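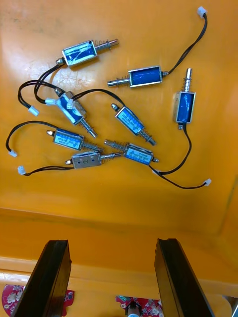 Los solenoides en su bandeja naranja, vistos desde la pinza del robot.

¡Hola otra vez! En abril estuve en la jornada de puertas abiertas de Brirwood, un taller de automatización que está en Cisternas, y os prometí contaros lo que vi. Me pasé allí toda la mañana y volví con la libreta llena de garabatos (y con una mancha de chocolate en la página de los robots, lo siento).

Empiezo por una palabra rara: solenoide. Suena a dinosaurio, ¿verdad? Pues es un aparatito que convierte la electricidad en un empujón o en un tirón. Tiene tres cosas importantes: un hilo de cobre enrollado muchas veces, que se llama bobina; una varilla de metal, que se llama émbolo; y, en los de la foto, un muelle. Cuando pasa corriente por la bobina, esta se convierte en un imán y, ¡zas!, mueve el émbolo. Cuando se corta la corriente, el imán desaparece y el muelle lo devuelve a su sitio.

¿Y dónde hay solenoides? En muchas cerraduras eléctricas, en máquinas de bebidas, en lavadoras... Si alguna vez habéis oído un «clac» al abrirse un portal desde el telefonillo, puede que fuera uno de ellos.

La demostración se llamaba Plivine y el trabajo parece facilísimo: coger un solenoide del montón. Vosotros lo haríais sin mirar. Para un robot es un lío tremendo, y la culpa la tienen sobre todo los cables. Fijaos en cómo se cruzan los negros, cada uno con su conector blanco en la punta. Si la pinza agarra un cable en lugar del cuerpo metálico, puede arrastrar a los vecinos, como cuando tiras de un espagueti y se viene medio plato detrás.

Además, cada pieza mira hacia donde le da la gana. Hay una de pie junto al lado derecho, otras tumbadas, otras en diagonal. Casi todas enseñan la bobina azul, pero hay una plateada que lleva un 2 escrito a mano. ¿La encontráis?

Otra dificultad es el brillo. El metal y la bandeja reflejan la luz, y para una cámara un reflejo puede parecer una cosa que no existe. Nosotros movemos un poco la cabeza y ya está — el robot tiene que aprenderlo a base de ejemplos. Pregunté cuántos y me dijeron que para Plivine habían preparado 1000. ¡Mil veces coger piececitas! Yo me aburriría en la 14.

La pinza tiene dos dedos oscuros, que son esas dos puntas que asoman por abajo. Con dos dedos se pueden hacer muchas cosas. Probad en casa: usad solo el pulgar y el índice para sacar una pinza de la ropa de un montón de cordones, sin mover ningún cordón. Después probad con un ojo cerrado. Yo lo intenté en la cocina y acabé con todo por el suelo.

Para ir a Brirwood hay que apuntarse antes, y los grupos de colegio entran a las diez. Llevad preguntas apuntadas, que allí las contestan todas. La próxima visita que os cuente será la de Turden, donde me han dicho que hay una cinta transportadora larguísima.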